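Parnadine Table Loom: Setting Up and Your First Warp

Section 3: From box to first rows

Welcome to the fun part! By the end of this section you'll have a loom standing on its own feet, a warp wound on and a few rows of real cloth to show off. Set aside an afternoon if you're new to weaving. If you've warped a loom before, you can probably skim as far as step 6, but do read the caution about the ratchets first, as ours turn the opposite way to most.

3.1 Choosing a spot

1. Pick a table that doesn't wobble. You'll be beating the weft quite firmly once you get going, and any rocking in the legs goes straight into the cloth as uneven rows.

2. Leave space behind the loom as well as in front. You'll want to walk round to the back beam several times while winding on, and squeezing past a bookcase with a handful of taut yarn is no joy at all. A plain white top is lovely for threading, by the way, as dark yarns show up so clearly against it.

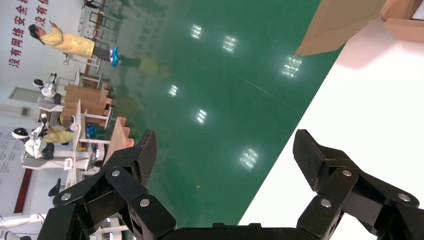 3. Set the loom down with the front beam facing you. The front beam has the Parnadine name burnt into it; the back beam is blank.

4. Tighten the four corner bolts with the key from the parts bag. Go round them in turn, a little at a time, until the body feels solid. Check them again after your first evening's weaving.

Note: The loom is supplied unwaxed. A thin coat of beeswax on the beams and side rails is a lovely finish, but let it dry overnight before any yarn goes near it.

3.2 Fitting the reed and heddles

5. Lift the beater upright and slide out its top rail. Drop the reed into the groove in the lower rail, then put the top rail back. The reed should sit snugly but still shift a hair from side to side. Don't wedge it with card.

6. Hang the four shafts from the castle in order, with shaft 1 nearest to you. The loom comes with 80 heddles, twenty to a shaft, and that's plenty for the scarf in this section. Wider projects will need a top-up pack.

Caution: Both ratchets release towards you. Always keep one hand on the beam handle before lifting the pawl. A tight warp can spin the handle round fast enough to bruise your knuckles (ask Esperanza Calloway in our workshop, who designed the thing and still got caught!).

3.3 Winding the warp

The practice scarf uses 76 ends of Isska, our smooth mid-weight wool. It's forgiving stuff, with enough stretch to cover small mistakes in tension and enough grip to stay where you put it. If you have a different yarn you adore, go ahead, but steer clear of mohair for a first warp. It clings to itself and you'll spend the evening picking it apart.

7. Wind the ends on your warping board or pegs, making the cross between the last two pegs. Tie the cross in all four arms with a bright scrap of cotton.

8. Chain the warp off the board loosely, as if you were crocheting with your whole hand. Lay the chain somewhere clean until you're ready for it. An old shoebox does very nicely, and so does a pillowcase.

9. Spread the warp through the raddle, centre it on the back beam and wind on slowly, laying in a sheet of brown paper with every turn. Ask a friend to hold the far end if you can. It makes a huge difference, and they usually want a go at weaving afterwards.

Note: Stop every couple of turns and give the warp a good tug. Slack threads show themselves at this point, while they're still easy to put right.

10. Thread the heddles from right to left: shaft 1, 2, 3, 4, and round again. Say the numbers out loud. It feels silly and it works wonderfully.

11. Sley the reed, one end to each slot, and tie on to the front stick in small bunches. Pat the warp with a flat hand. It should feel like an even, springy surface all the way across.

Yarn, spare heddles and the raddle are packed separately from the loom body, so have a look through all the packaging before you decide that something is missing. 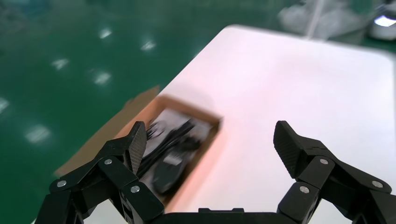 Can I leave a warp under tension overnight?

It's better to let it off by a click or two at the back ratchet. Wool loses some of its spring if it's kept tight for days, and the pawl will be grateful as well. Tighten up again before your next session and weave a row or two to settle everything.

3.4 Your first rows

12. Lift shafts 1 and 3 and pass a strip of scrap yarn through. Beat. Lift 2 and 4 and pass it back. Carry on until the gaps between the bunches have closed up.

13. Change to your proper weft. Lay each pick in at a slant, like a low hill, then beat it down. The slant gives the yarn a bit of extra length and stops the edges pulling in.

14. Look at the cloth from underneath after the first few rows. Threading errors often show up more plainly there.

Threading charts for twill and herringbone are in Section 4.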